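Workshop Tips: Teaching a Gripper to Tidy Up After You

Posted Oct 18, 2020 by Bongani Visser
Filed under: Workshop, Household, Chores I Have Delegated Badly

I have spent the better part of a year showing machines how to do housework, which has given me a much cleaner house and no machine that can claim credit for it. Readers keep asking how to record decent demonstrations at home, either with a hand-held gripper or by driving an arm from across the room. What follows is what I wish I had taped to the wall in September, when I was still throwing out entire evenings of work.

Do the chore with your own hand first

Pick up the thing. Put it where it goes. Do it five times at the speed of a bored person. Then pick up the gripper and try to do the same chore the same way. Most people grow a flourish when they know they are being recorded, and the policy will learn the flourish before it learns the chore. My first arm used to wave every sock at the ceiling before putting it in the drawer. Guess who taught it that.

Watch your wrist

A hand-held gripper lets you do things no tabletop arm can follow. You can twist right around, lean in with a shoulder, and come at a mug from underneath. Your elbow will allow it and the arm's won't. Before a session I stand with my upper arm against my ribs and decide that whatever I can't reach from there is somebody else's problem.

Elmarie Matlala suggested holding a paperback in the armpit. It works, and you will drop the paperback a lot.

Squeeze, then wait

Close the fingers, count one beat, then lift. If you lift while you are still closing, the moment of the grasp smears out over the whole movement and the arm ends up snatching at air somewhere above the object. The same goes for letting go: open, beat, leave.

One beat, mind you. Meifang Xie looked through a batch of mine and wanted to know whether I had gone to answer the door.

Start with trash

Everyone wants to begin with folding shirts. Begin with trash. You can't damage it, there is always more of it, and the goal is easy to judge from across the room. Crumpled paper is my favorite, as it never has the same shape twice and you can make a new one in a second. Flat sheets are a misery and should wait until you are feeling strong.

Grab a paper ball low, by the thick part, and let the loose bits stick up however they like. I wasted a week pinching mine by the points, and points fold.

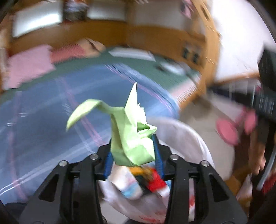

Stop over the bin before you drop

Bring the paper over the opening, pause, look down between the fingers, and open only when there's bin behind everything you can see. If you let go on the way in, as you would by hand, half your recordings will teach a graceful toss at the rim. I have 23 of those. They're very stylish.

Leave the mess alone

Resist cleaning the room for company. If the arm is going to work next to a blanket and a desk with things on it, then it should learn next to a blanket and a desk with things on it. I once scrubbed the whole place before recording and ended up with a policy that only functioned in a house I don't live in.

Do shift things around between runs, though. Slide the bin over. Turn it. Use a different liner. Let the trash pile up for a while and then empty it, so the bottom of the bin doesn't become a landmark. Sipho Mahlangu's arm was so attached to one corner of his rug that it wouldn't throw anything away without seeing it.

Remote control: go slower than feels polite

Driving the arm itself, with a leader arm or a pair of joysticks, is another sport. There's a small delay between you and it, and your instinct will be to correct twice. Make one correction and wait for it to land. If you find yourself leaning sideways in your chair to help, take a break.

I drive with the Tavo sticks, which are stiff and cheap. Zodwa Oosthuizen swears by the Zernelow leader arm, which is lovely and costs what my car cost. For picking up socks I can't tell our recordings apart, and I have told her so more than once.

Keep some of your mistakes

A run where you fumble the grasp, back off and try again is worth keeping, provided the second try is good. That's how the arm finds out there is such a thing as a second try. A run where you fumble, swear and kick the bin should go.

How many is enough?

More than you'd like. Paper into the bin took me 127 good runs before the arm looked as if it knew what it was up to. Socks took over 1,743, and I would rather not discuss socks. I record in sets of 40 and then put the kettle on. Past that my thumb gets lazy, the fingers stop closing all the way, and it shows the next morning when I watch them back.

Odds and ends

Wipe the finger pads with a damp cloth before each set. Lint makes them slippery and you won't notice until playback.

Charge everything the night before, including whatever you were sure was charged.

Sleeves up. A dangling cuff gets into everything.

Name your folders by chore and room. I have one called "new new bin" and one called "bin final," and the good runs are in neither.

Next time: drawers, and why I have taken the handles off two of mine.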